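From: Reshma Rampersad
To: workcell-practice list
Subject: Re: [workcell-practice] Draft 3, section 4: floor condition before a session

Dear colleagues,

Thank you for the comments received on section 4. I reply below to the point raised by Zane Jaunzems, as it affects the wording of two clauses.

Zane Jaunzems wrote:
> Clause 4.2 asks for a clear floor within 1000 mm of the work
> object. At Tarnutau we work in ordinary furnished rooms, and
> power strips and loose cable are part of the room. If the clause
> stands as written, we could not start most sessions. Is a cable
> an obstacle, or part of the setting?

The editors propose to treat the two cases separately. A cable that supplies the robot or its operator station is equipment. It shall be routed along a wall or covered, and it shall not cross the path of the base. A cable that belongs to the room may stay where it is, provided that it lies outside the reach of both arms and is entered on the session sheet before power is applied.

Clause 4.3 would then read as follows:

4.3 Before motion is enabled, the operator shall check the floor from the robot's own head view as well as on foot. Adapters, coiled cable and the feet or casters of movable furniture shall be noted. Casters with a brake shall be locked.

The Nolex site has used this wording since September, and its 91 session sheets were made available to the editors. The sheets support keeping the head view check, as low items under panels and tables were often recorded from that view alone.

Members who object to the revised text are asked to reply to the list with alternative wording. Comments on section 5 should be held for the next draft.

Regards,
Reshma Rampersad
for the editors, section 4

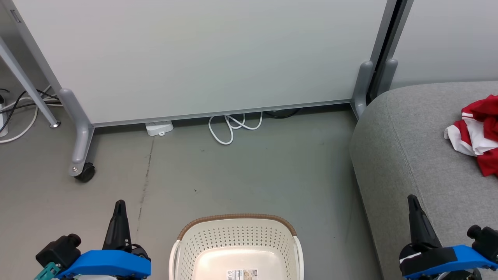
Nobuhle Naidoo wrote:

I support the split between equipment and room cables. Please also state in 4.3 who signs the sheet when the operator changes partway through a session. At Plirarstead we require a second signature and a fresh floor check, and I would ask that both be included.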